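Edero Manipulation Software: Frequently Asked Questions
Flurgate Robotics Software Group
Last revised 3 April 2025

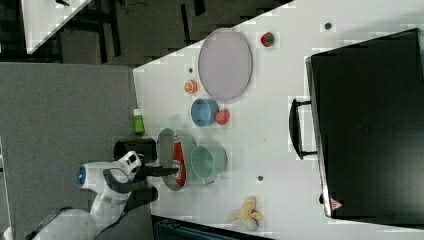
What does Edero do?
Edero is the planning and control layer used on our tabletop arms. It receives object poses from the perception service, selects a grasp, computes a path and sends joint targets to the arm controller.

Does Edero include perception?
No. Object detection is handled by a separate package, Jorkero, which publishes a label, a pose and a confidence score for each item. Sites may use another detector, provided that it follows the same message format.

How are objects inside other objects handled?
A bottle lying in a bowl is recorded as two objects with a "contained in" link. The planner then treats the bowl rim as an obstacle and prefers an approach from above. If the link is missing, the grasp may be rejected – please check the scene log first.

How many grasps are considered?
The planner samples up to 400 candidates for each request. Those that would bring the fingers into contact with a neighboring item are discarded before ranking.

Must fixed equipment be entered in the scene file?
Yes. Cases, handles and other items that remain on the table should be added as static obstacles. Detected objects are updated automatically.

What does error 401 mean?
The client's access token has expired. Request a new token from the Chávez license server and restart the session. The arm does not need to be homed again.

Can recorded sessions be replayed?
Yes. The replay tool accepts any log made with the March release or later. The regression set currently holds 3,328 logged grasps, and access is granted on written request.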